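Prudness (software)

Prudness is a perception and planning package for the robotic handling of cloth and other soft goods. It is developed at the Lumenta laboratory in Hasside and is used mainly with two-arm workcells and with hand-held grippers that record human demonstrations. The package covers segmentation of fabric, estimation of folds and edges, selection of grasp points, and the timing of coordinated finger movements. It does not include low-level motor control, which is left to the controller supplied with each arm.

History

Work on Prudness began as a set of scripts written by Dalal Sabbagh for sorting towels on a single arm. Karthik Selvanayagam joined the project in its second year and rewrote the scripts as a library with a common data format. The planner was added later by Ningsih Ngau, who had earlier worked on path planning for warehouse carts at Fadcombe. The first version shared outside the laboratory was released in December and supported one camera only. Support for paired recordings, in which two grippers are tracked at the same time, followed in the next major version.

Perception

The perception module separates a handled cloth from the surface on which it lies. Early versions relied on color alone and performed poorly where the background was itself a fabric, as creases in the lower layer were often reported as edges of the upper one. The present method combines color with surface texture and compares neighboring views over a short window of time. Printed characters and lettering on a background are treated as a separate class, so that a strong outline in the print is not taken for a hem or a fold.
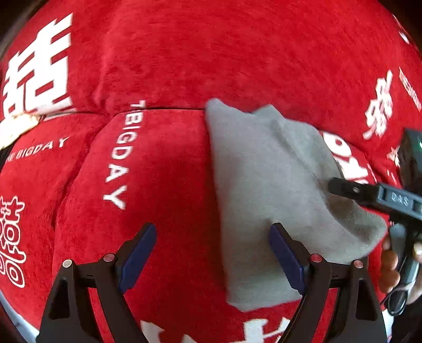
Why does the planner need a fold estimate before it chooses a grasp point? A fold tells the planner how many layers of cloth lie under a candidate point, and a grasp that takes up two layers when one was intended will usually spoil the next step.

Demonstrations over patterned textiles form a distinct part of the test collection. A gray cloth on red plush printed with white characters is among the combinations used, with two grippers working from different sides. The collection holds 755 recordings, of which 514 are used for training and the remainder for evaluation. Each recording is reviewed by hand, and a reviewer may mark intervals in which a finger hides part of the cloth.

Planning

The planner receives a coarse mesh of the cloth and returns a ranked list of grasp pairs. Each pair is scored on reach, clearance between the two grippers, and the expected movement of the free edge. By default nine pairs are kept — a limit set in the configuration file and seldom changed. If no pair passes the clearance test, the planner proposes a single grasp and a short drag to open the cloth before it tries again.

Planning time depends on mesh size. On the laboratory's reference computer, a mesh of some 700 points is processed quickly enough for the plan to be renewed between movements, but not during them. Saodah Tjoa has described this as the main limit of the current design.

Tooling

Prudness is supplied with a replay viewer, a labeling program, and a command-line checker for time stamps. The checker was written by Faizal Entili after a fault in which the two gripper streams drifted apart over long sessions. It compares finger opening with image motion and rejects recordings in which the two disagree. The labeling program stores its output as plain text, one file for each recording.

Limitations

Sheer and highly reflective fabrics are not supported. Strongly overexposed areas are left out of the mesh, which may leave gaps near bright objects. The package also assumes that the background remains still, and results are less reliable when a soft surface shifts together with the cloth.

See also

Deformable object manipulation
Grasp planning
Learning from demonstration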